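Chapter 2
Robots at Work: A Visit to the Fendik Lab

Before you read: Think of a chore you can do with your eyes half closed. How many separate motions does it take?

One afternoon in March, our class rode the bus out to Jilberg for the open day at the Fendik Lab. I had expected shiny machines building cars. What we got was dishes, and I have never been so happy to look at dishes in my life! Izzati Sitompul met us at the door, handed out name tags, and took us straight to the long table where the arms were set up. There were about 40 of us crowding in, so the tall students had to go to the back.

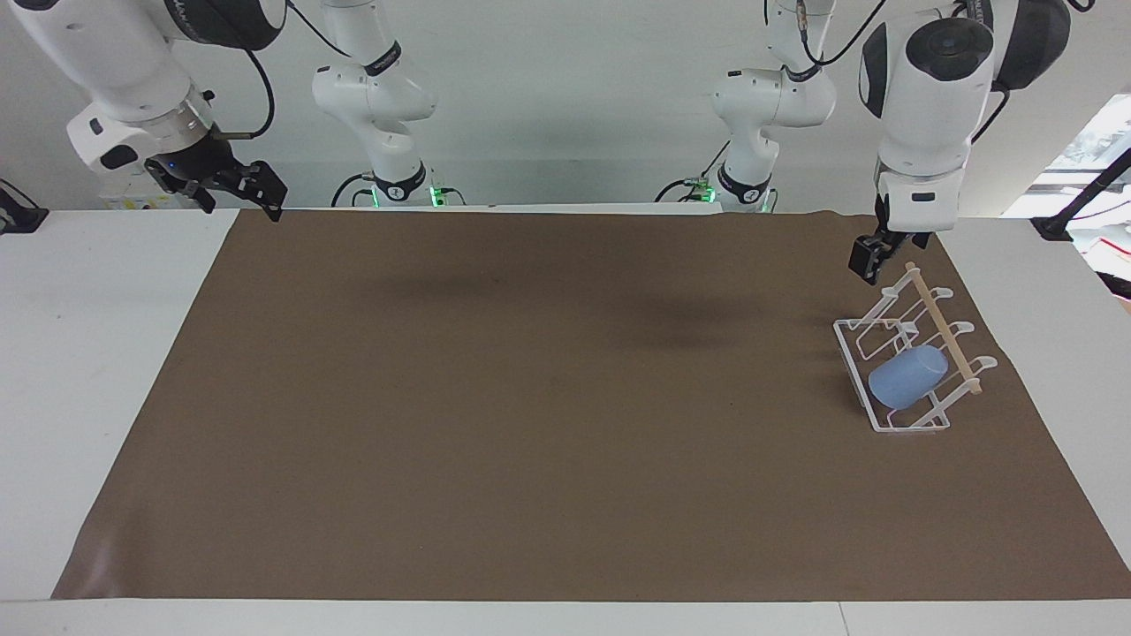
Figure 2.1 Two robot arms over a paper-covered work table, with a cup in the dish rack.

Start with the part of the arm that touches things. Engineers call it the end effector, and on these arms it is a gripper with two fingers. Your own hand has five fingers, plus a palm, plus skin that can feel a crumb. Two stiff fingers have to make do with a lot less, and that makes every grasp a small puzzle. Where should the fingers go? How hard should they squeeze? Which way will the object tip once it leaves the table?

A cup is a wonderful thing to practice on because it offers so many answers. You can pinch it across the outside. You can hook it by the rim, with one finger inside and one outside. Each choice changes what the arm can do next - a grasp that is great for lifting may be terrible for setting the cup down in a rack.
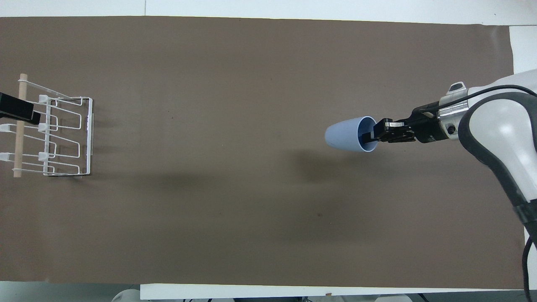
Izzati asked us to try it ourselves, using only a thumb and one finger, with our elbows pinned to our sides. She gave each pair 60 seconds and a plastic cup. The room got very loud! My partner dropped ours twice, and I did no better when my turn came. Most of us found that we wanted to move our shoulders or twist our wrists, and that brings us to the first big idea of this chapter.

2.1 Degrees of Freedom

A degree of freedom is one independent way that something can move. A door on its hinges has one.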